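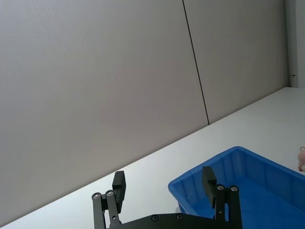 Andura desk screens, long-term review

February 2022

I bought a pair of Andura screens in January for the back room, where my desk shares a wall with next door's television. They are sold by Rultham as plain felt-faced boards for home offices. The listing gives the height as 700 mm and the choice of colours as grey, green or oatmeal.

Delivery took six days. The box holds the boards, the clamps and a folded sheet of instructions printed so small that I looked them up on my phone instead. Fitting is simple enough. The clamps slide on from underneath and tighten by hand, but they need a desk edge that is fairly thin. Mine only just went in. Anyone with a kitchen worktop for a desk should measure first.

As for noise, they take the edge off. I can still hear the television if the room is quiet, but my voice no longer bounces about on calls, and my sister Consuelo Cuautle, who rings me most mornings, said I had stopped sounding as though I was in the bath. They do not block sound and the seller does not claim they do.

I had the cheaper Ticona screen before. It was lighter and wobbled whenever I typed. The Andura is steadier, though it marks easily and a damp cloth leaves a tide line unless you wipe the whole board. I now use a clothes brush.

Rultham answered my email about a missing clamp pad within two days and posted a spare free of charge.

Good points: steady, easy to fit, decent service.
Bad points: marks easily, clamps too shallow for thick desks, poor instructions.

I would buy them again at the sale price, but not at the full one.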